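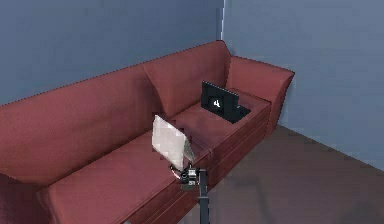

August 18, 2023. I spent the whole morning with the budget for next year and I am still not finished. We have money for one arm only. The offer from Proltix is 5 units of payment over the year, the first in December, and the service contract is separate, which I noticed only on the second reading. Kumsa is cheaper, but they do not include the gripper. In the simulator the gripper holds the white cushion by its lower corner, over the red sofa, with the open laptop lying on the seat close by, and I kept looking at that laptop and thinking about our insurance. If we practice with real things in a real room, we must buy also the things. I did not put any sofa in the budget. I wrote it now, under "other".

Then I made the sum again. The gripper from Saltov costs 806 dollars without the cable. A used sofa, some cushions and an old laptop which we can afford to drop, I put 1,000 for all this together, maybe it is too much. Delivery to Mundville I do not know yet. I wrote to both companies and asked how long the price is valid.

My feeling today is that we should stay with the simulation until December and pay only for a better graphics card. But then the arm comes late, and the spring course will be without it. In my first plan I had five spare finger sets for the gripper. I crossed out three and after lunch I put one back.

Tomorrow I must ask if the floor in the small room can carry the base plate. Also to find the old invoice for the table.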